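Rocks in the Kitchen: What Marble Is and How It Forms

Many kitchen counters are white with faint gray speckles. Some are cut from real marble. Others are made from different materials and colored to look like it. 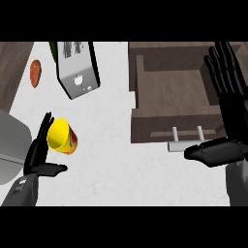 What is marble?

Marble is a rock. It belongs to a group called metamorphic rocks. "Metamorphic" means "changed in form." A metamorphic rock started as one kind of rock and was changed by heat, pressure, or both.

Marble usually starts as limestone. Limestone is made mostly of a mineral called calcite. Much of that calcite came from the shells and skeletons of sea animals. When the animals died, the hard parts sank to the sea floor and piled up in layers. Over a very long time the layers were pressed together and turned into stone.

How does limestone change?

The outer part of the Earth is made of large pieces called plates. Plates move slowly. Where two plates push against each other, rock can be forced deep underground. It is much hotter there, and the weight of the rock above presses down hard.

The limestone does not melt. It stays solid, but its calcite crystals grow and lock together. Most shells and fossils are wiped out during this change. If you look at a broken piece of marble with a magnifying glass, you may see small flat faces that sparkle. Each one is the side of a crystal.

Where does the gray come from?

Pure marble is white. Other colors come from small amounts of other material that was mixed into the limestone.

Gray or black: often carbon, left from living things
Red, pink, or yellow: iron minerals
Green: minerals such as serpentine

When the rock is squeezed and folded, these materials can be stretched into lines. The lines are called veins or bands. If the material is spread out in tiny bits, the stone looks speckled or cloudy.

How hard is it?

Scientists compare minerals using the Mohs scale, which runs from 1 to 10. A mineral with a higher number can scratch one with a lower number. Talc is 1 and diamond is 10. Calcite is 3. A fingernail is a little over 2, so it will not scratch marble. A steel knife will.

Test it: acid and calcite

Lemon juice and vinegar are weak acids. Acid breaks down calcite and gives off carbon dioxide gas. This is why a spill can leave a dull spot on a marble counter.

You need a piece of white chalk made from calcium carbonate, a clear glass, and white vinegar. Some chalk is made from gypsum, which will not fizz, so check the box.

1. Put the chalk in the glass.
2. Pour in enough vinegar to cover it.
3. Watch the surface of the chalk for bubbles.
4. Wait 30 minutes and look again. Write down any change in shape.

Do not try this on a counter or on any stone that is part of a building.

Words to know

Calcite: the main mineral in limestone and most marble
Crystal: a solid whose tiny parts are arranged in a repeating pattern
Quarry: an open pit where stone is cut from the ground

Text by Jozef Verhoeven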